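Equipment Planning for a Two-Arm Kitchen Workcell
Project report, second-year module in Automation Planning
Submitted by Carleen Ashby

3. Budget and procurement

3.1 Starting position

The group was allocated 2380 pounds for everything other than the arms themselves, which are held on long loan from the department under the Vineden agreement. The sum had to cover mounting, sensing, cabling, lighting, spare gripper parts and cookware. No allowance was made for staff time. Any single item above 700 pounds required a written case and the signature of the module supervisor.

Early planning assumed a purpose-built bench. The quotation received from Praster for a bench with a worktop and hob exceeded the full allocation, and the plan was changed in June to use an existing domestic kitchen. This removed the largest cost from the budget but brought others into it, chiefly in mounting hardware and cable management. 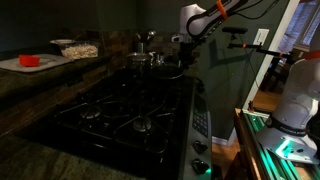 Figure 4. The kitchen workcell, with one arm over the far end of the cooktop and the second mounted on rails along the table.

3.2 Mounting and supports

Two suppliers were compared for rails and clamps. Fandora offered the lower unit price but sold only in fixed lengths, and the shortest would have overhung the table. Waaka cut to order and charged 70 pounds for doing so. The group chose Waaka. The decision was recorded on a Thursday and the order was placed the same afternoon.

The camera support was costed separately. A tall floor stand was considered and rejected, as its feet would have taken up space between the table and the cooktop. The horizontal support finally adopted was cheaper, although it requires its cable to be secured before each session - a task that should be added to the setup checklist.

3.3 Lighting

Lighting was given too little weight in the first draft of the budget. As Figure 4 shows, the far part of the cooktop lies in deep shadow, and the pan grates there are difficult to make out. It is recommended that the next group reserve funds for two adjustable lamps before any further sensing equipment is bought.

3.4 Consumables and spares

Gripper pads were ordered in packs of 6. One pack was allowed for each month of work, with a further pack held in reserve. Cookware was borrowed where possible, and ordinary household pans were preferred to specialist ones so that replacements could be bought locally.

3.5 Items deferred

The following were left out of the present order and are carried forward to the second stage: a spare power supply, a lockable storage case and a second set of cable ties and sleeves. The storage case should be treated as the most urgent of these, as the department's insurance terms are due for review.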